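Chapter 4
Finding the Way Across Open Ground

What you will do in this chapter
Plan a route for a small outdoor rover
Sort the things on a site into landmarks, obstacles and surfaces
Write a drive log that a teammate can use without asking you anything

Up to now your rover has lived indoors. It has followed tape on a gym floor, backed out of corners made of cardboard, and parked itself (more or less) inside a chalk square. If your team has finished the Chapter 3 project, it can also stop before it hits a wall, and you should feel great about that! Plenty of grown-up machines took years to get there.

Now we go outside, and this is where rovers get really fun.

Think about what the gym was giving you for free. The floor was flat. The lights stayed the same from the start of practice to the end. There was always a wall close enough for the distance sensor to find. Take those away and your rover has some serious thinking to do. The sun moves. Pavement has seams. A wall may be so far off that the sensor reports nothing at all, and your program has to decide what "nothing" means.

The Tiongson team

The robotics club at Tiongson High ran into all of this in their first season of the Solerora Challenge, a contest in which student rovers cross a public space on their own. The course that year was 300 feet long. The club's rover, named Volia after a long argument, had a distance sensor, a wheel counter, a small compass board and a camera on a short mast.

Marites Lagman wrote the driving code. Her first version was beautifully simple: point at the finish, go forward, turn away from anything close. It worked every time in the hallway. At the first outdoor practice Volia rolled out, caught one wheel on the edge of a utility cover that wasn't quite level, swung a little to the left and kept going in its new direction with total confidence. The compass board was installed and working. The code just never asked it anything.

Benjie Bañez, who had built the frame, wanted bigger wheels. Marites wanted to check the compass ten times a second. They tried each fix alone and then both together, and wrote down every run. By the end of April their log had nearly 3,000 lines in it, and the most useful ones were the short notes the team typed in by hand: "low sun, camera useless," "turned early at planter," "lost heading on seam."

We love that log. You'll read pieces of it in Section 4.2, mistakes and all.

Three kinds of things

Before they touched the code again, the Tiongson team went back to their practice site with a clipboard and sorted what they found into 3 groups. We'll use the same groups all through this chapter.

Landmarks are things the rover can use to tell where it is. A good landmark stays put, looks different from what's near it, and can be seen from far away. A tall building is usually a fine one. A parked car is a terrible one – it may drive off in the middle of your run.

Obstacles are things the rover must go around. Some are easy to detect and some are sneaky. A low curb may sit under the beam of your distance sensor, so the rover can drive straight into it while reporting a clear path.

Surfaces are what the rover drives on, and where one surface meets another. Grass, gravel, smooth slabs and ramps all change how far the rover travels for each turn of its wheels.

Some things belong in two groups at once. A post can be an obstacle when you're next to it and a landmark when you're across the plaza. Go ahead and write it in both columns.

Warm-up

Work with your team. You'll need the site photo at the end of this page, a pencil and one sheet of paper.

1. Make three columns and fill them in from the photo. Try to get at least two entries in each.

2. Pick a start point near the front of the plaza and a finish point at the foot of the grassy bank. Sketch a route between them.

3. Circle the spot on your route where you think a rover would be most likely to drift. Write one sentence saying why.

4. Look at the sky and decide which direction would be hardest for a camera to face. Would you change your route?

Keep your sheet. You'll come back to it in Section 4.3, once your rover can read its own compass, and you may want to redraw the whole thing.
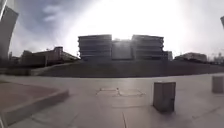

Figure 4.1 An open plaza with bollards, a curbed planter bed and a grassy embankment beyond.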